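Cutting a cable grommet hole in a solid wood desktop

Applies to tops between 18 and 40 mm thick. Total working time is under an hour, not counting drying of the sealer.

Tools and material
Hole saw, 60 mm, with arbor and pilot bit
Corded drill with side handle, low gear
Backing board, flat, larger than the hole
Two clamps
Masking tape, pencil, square
Sandpaper, 120 and 180 grit
Sealer matching the existing finish
Two-part grommet, 60 mm

Check the grommet before buying the saw. The nominal size printed on the bag can refer to the sleeve or to the flange. Measure the outside of the sleeve with calipers and pick a saw 0 to 1 mm larger. The Karaca grommets sold in this size have a straight sleeve and fit a 60 mm hole without filing. The Wakon type is tapered and needs 61 mm at the top face.

Step 1. Position
Keep the center of the hole at least 80 mm from the rear edge and 100 mm from either end. Look under the top first. Frame rails, drawer runners and threaded inserts are easy to miss from above. If the desk has a height-adjustable frame, run it to its lowest position and confirm that the crossbar clears the cable path.
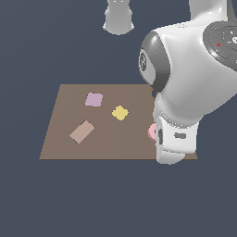
Mark the center with two crossing pencil lines, extended well past the outline of the hole so that they stay readable once the saw has started. Cover the area with masking tape and redraw the lines on the tape. Punch the center with an awl.

Step 2. Pilot
Drill a 6 mm pilot all the way through, square to the top. Clamp the backing board underneath before the bit breaks out. On the original Makitberg frame the clamps can only be placed from the rear.

Step 3. Main cut
Set the drill to 900 rpm or less. Start the saw at a slight rocking motion until the teeth have scored a full circle, then hold it level. Withdraw every 5 mm to clear the dust. When the pilot bit shows on the underside, stop, turn the top over or work from below, and finish the cut from that face. The two cuts meet inside the thickness and neither face tears.

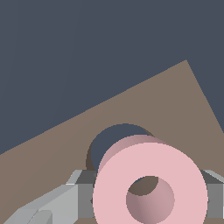 Bastian Heitmann: I cut mine from the top only, with the backing board clamped tight, and got a clean underside in beech. In oak the same method lifted a splinter 31 mm long. From both sides is safer if the grain is coarse.

The advice for oak also holds for ash. For softwood, score the circle with a knife on both faces first.

Step 4. Edge
Sand the wall of the hole with 120 grit wrapped around a dowel, then 180. Break the top edge very lightly. The flange covers only 4 mm, and a wide chamfer will show. Apply two thin coats of sealer to the wall. End grain takes up more than face grain, so expect the first coat to disappear.
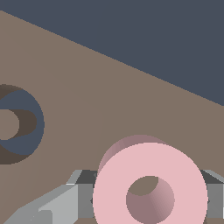 Can the grommet be glued in?
It can, but a friction fit is preferable. Solid wood moves across the grain with the seasons, and a rigid adhesive may crack the sleeve. If it is loose, wrap the sleeve with one turn of thin felt tape.

Step 5. Fitting
Press the sleeve in by hand, with the cable slot toward the rear. Pass the plugs through before inserting the cap. A standard power plug needs the full 60 mm opening.

Last revised Dec 8, 2020. Corrections to Hacer Yaman.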